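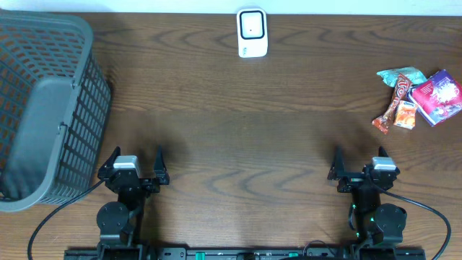

A table with dark, wavy lines in the wood, and a gray basket on it.

Why does wood have lines?

Look at a table, a door or a spoon made of wood. Very often you will find lines on it. Some lines are straight and some go up and down like small waves on a lake. These lines are called the grain. They were made by the tree while it was growing, a long time before anybody cut it.

A tree grows in two directions. It gets taller at the tips of its branches, and it gets thicker just under the bark. In spring there is usually plenty of water, and the tree grows fast. This new wood is light in color. In summer the tree slows down, and the wood becomes darker and harder. In winter it rests. One light part and one dark part together make one ring, and one ring is one year.

In the small museum in Lavunport there is a slice of an oak tree with 42 rings. Children are allowed to touch it. If you put your finger in the middle, you touch the year when the tree was a baby!
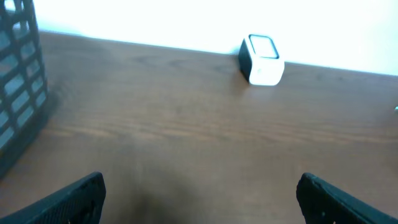 Streaks and swirls of darker brown in a tabletop.

But where do the rings go when the tree becomes a board? Imagine a rolled pancake with jam inside. If you cut it across, you see a spiral. If you cut it along, from one end to the other, you see long stripes. It is the same pancake, only the knife went another way. With a tree it is similar. A saw that goes across the trunk shows rings, and a saw that goes along the trunk shows stripes. When the trunk was a little bent, the stripes can become wavy.

Sometimes there is also a dark round spot, which is called a knot. In that place a branch was growing out of the trunk.

Not all trees make rings which are easy to read. In warm countries, where it rains all the year, a tree can grow without a rest. Then the rings are very weak, or there are none. And in the forest near Bukthorpe there are pines nearly 100 years old which are quite thin – they stand in the shade, so their rings are narrow.

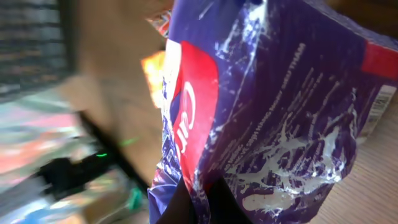
Purple wrapper with a red label. Wrinkles are lines too, but they do not tell the age!

Try it at home

You need a sheet of paper and a soft pencil or a wax crayon. Ask a grown-up which wooden thing you may use. Old, rough boards are the best for this. Put the paper on the wood and hold it with one hand. Rub gently with the side of the pencil, always in the same direction. Slowly the grain will come out on the paper.

Do it again with another piece of wood and write under each picture where you found it.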